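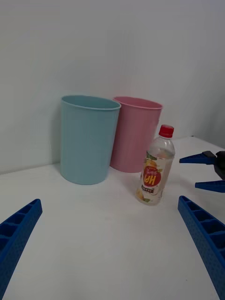 How to split one bottle between two cups (and skip the gadgets)

I've read the advice on this. Darnberg sells a pouring spout that promises "perfect halves," and the Cullon forum has a thread 306 replies long about wrist angle. I doubt most of it. You need a bottle, 2 cups and a flat table.

Start with the cups. Stand them side by side, close together, with the bottle in front.

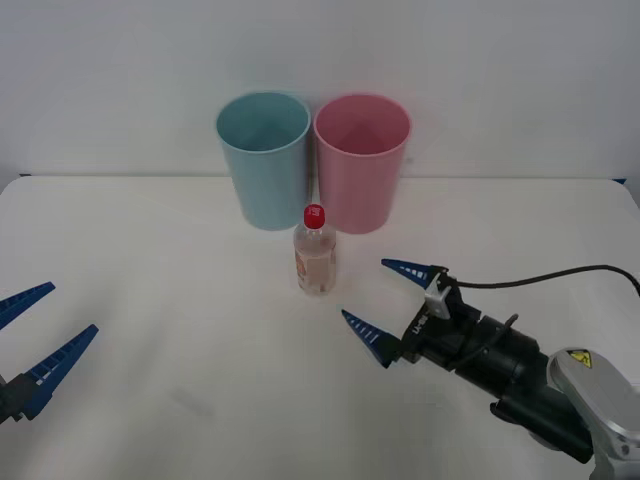

Matching cups help if fairness matters at your house. Color makes no difference, whatever the Noiphan party guide says, but a taller cup always looks like it got less. If yours don't match, measure some 800 ml of water into a jug and practice with that first.
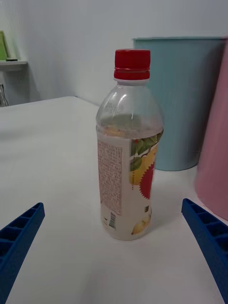 Before you open it

Read the label for storage advice, then look for a date. It may be stamped on the plastic up by the shoulder, in small dotted print, and easy to miss under a kitchen light. 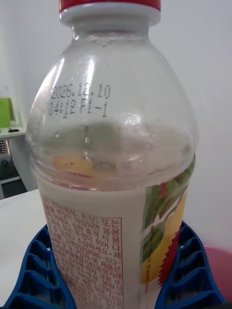 Cloudy drinks can settle, so turn the bottle over slowly a couple of times with the cap tight. Shaking is overrated - mostly you get foam.

Pouring

Fill the first cup a third of the way, then the second. Go back and forth until the bottle is done. Dundance says to pour one cup full and "adjust." I've tried it and wiped the table afterward.

Put the cap back on the empty before it goes in the recycling, if your town takes them that way. Mine does, or says it does.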